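Samira Geagea has walked the same residential streets in Jukcombe for 7 years, first as a mail carrier and now for the town's street upkeep office. Her job is to look at curbs, gutters and pavement and write down what needs work before winter.

"People call about potholes," she says. "They don't call about gutters. But most of the trouble I write up starts with water that has no place to go."

The current survey takes in 122 blocks, from the Flesberg side of town out to Cenovness Road. She had finished all but a handful when we spoke on a Friday morning in September. Each block gets a sheet with the state of the asphalt, the curb, the joints and the strip of grass next to it.

She starts early, when fewer cars are parked along the curb. On a good day she covers roughly 246 houses on foot.

Asked what she looks for first, she says the joints. "Concrete is poured in slabs and there's a gap between them. If the gap opens up, dirt gets in, then seeds, then roots. Stains don't bother me. Old concrete is going to be spotted." 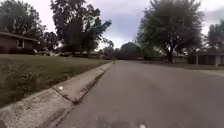
Grass is the other thing she brings up. Many owners mow the main part of the lawn and leave the last foot by the street, where it gets long and weeds take hold. The office sent out 171 reminder cards last year.

"Most people were fine about it," Geagea says. "A few told me it was the town's grass. We mow the parks. The strip is yours."

The finished sheets go to the office at the end of the month, and crack sealing starts on Joshi Lane.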